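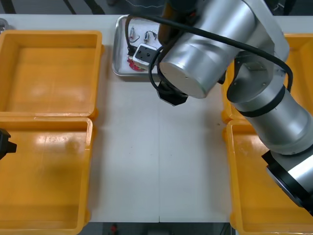

Quatre bacs jaunes, table blanche.

Forum Cinéma – Annonces de sorties
Sujet : « Girnel », première affiche et distribution

Modération_Wivlow, mardi 27 mars
Le distributeur Silovetti a communiqué l'affiche de « Girnel », comédie policière réalisée par Maximiliano Sarmiento. Les membres sont invités à s'exprimer dans le respect de la charte.

lecteur_assidu
Je remercie la modération. Il convient de préciser qu'il s'agit d'un remake de « Casado », dont l'original durait plus de 800 minutes en version feuilleton.

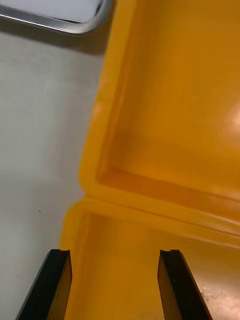
Ramener cette matière à un seul long métrage me paraît contestable.

H. Casteran
Je ne partage pas cette réserve. La version feuilleton comportait 11 épisodes, dont plusieurs faisaient double emploi. Une adaptation resserrée servirait l'intrigue.

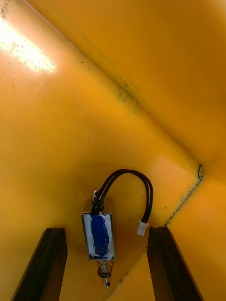 Petit solénoïde contre une paroi jaune.

lecteur_assidu
Les épisodes que vous jugez superflus contiennent l'essentiel des scènes comiques. Je maintiens mon avis.

Ciné-club du Port
Notre association sollicitera une projection en salle. La jauge étant limitée à 45 places, les demandes seront traitées par ordre d'arrivée.
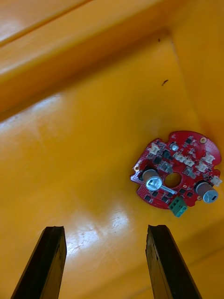

Les adhérents du forum devront indiquer leur pseudonyme lors de l'inscription.

H. Casteran
La version sous-titrée est-elle prévue ?

Modération_Wivlow
Silovetti ne l'a pas encore confirmé. Le sujet demeure ouvert.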